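Home Opinion Food Letters Archive Subscribe

We use cookies to remember your settings. Accept / Manage

Against the matching set

By Anwara Kumarasinghe
14 May 2020

My aunt owned a dinner service for 6 and I ate off it twice. The rest of the time it lived in a cabinet with a key, and we ate off whatever was in the kitchen. When she moved, the cabinet went to my cousin, who keeps it locked too.

I thought of it again when a catalog from Lostier came through the door. Their new set costs $425 and is sold, in the words of the brochure, as "an investment in the table." I have my doubts. An investment is something you can sell for more than you paid, and anyone who has tried to sell used plates knows how that goes. Nuwan Patwary, who ran a secondhand shop in Beratby until last December, told me he once took in around 2,000 pieces from house clearances in a single year. Most of the full services sat on the floor in their boxes. The odd bowls sold.

The defense I hear most often is that a set makes guests feel welcome. Does it? I have been a guest in many homes and I remember the soup, the heating, and who was arguing with whom. I could not tell you the rim pattern on a single plate. What I do remember is being scared of breaking one — a strange thing to offer a visitor.

Then there is the replacement problem. You break two plates, the line has been dropped, and now your complete set is an incomplete one, and that bothers you in a way five stray plates from five different shops never would. Vasanthi Munasinghe wrote to this page in favor of buying spares at the start. So the answer to too many plates is more plates.

Buy one bowl you like. If it breaks, buy another.
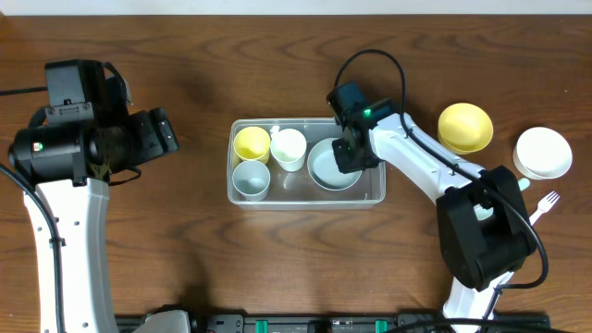
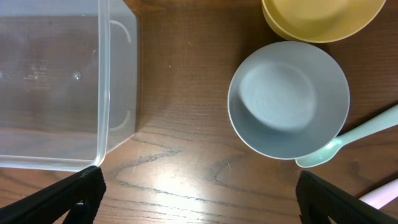
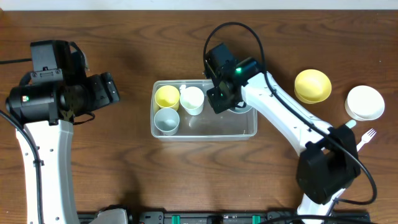
A clear plastic tub and dishes on a wooden table, first picture.

14 comments Share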